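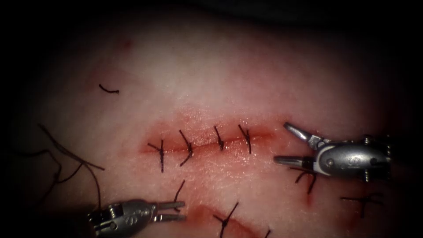 Tissue pad, four stitches across the main cut, both grippers open.

Suturing demos, catch-up, 10.30, small meeting room

In: Mieczysław Nowakowski (chair), Räsänen, Pludevham x2, Ferngate by phone. Apologies from Gultach, sent comments.

1. Last minutes. Agreed. Item 4 should say left pedal, not right.

2. Demo count. 2,809 recorded by remote control so far, target for this stage was 2,000. Mieczysław wants 600 of them gone through by hand before any more training. Räsänen says 50 a day per person, tops.

3. Quality. Long discusion. Knots fine on the whole. Operators differ on tail length, some leave one end very long. Ferngate: does the model care? Not known. Agreed to write a rule down anyway, short tails both sides. Offcuts and loose thread left lying on the pad, some want it cleared between stitches, others say leave it, real work is messy. No decision. Mieczysław to ask Gultach.

4. Handover between arms. Still the slowest bit. New operators let go with the left before the right has hold. Räsänen to record ten slow ones as a teaching set, no talking over them this time.

5. Pads. Reusing pads with old cuts on OK for practice, Pludevham unhappy about it for recorded runs. Order more. Price went up again.

6. Console. Right hand grip sticks after lunch, every day. Scaling set to 3:1 by somebody, put back to 5:1, please dont change without writing it in the book.

7. AOB. Chair too low for tall operators. Key to the store is with Räsänen.

Actions: MN tail rule, Gultach. Räsänen teaching set. Pludevham pads, grip.

Next one in September, same room, time tbc.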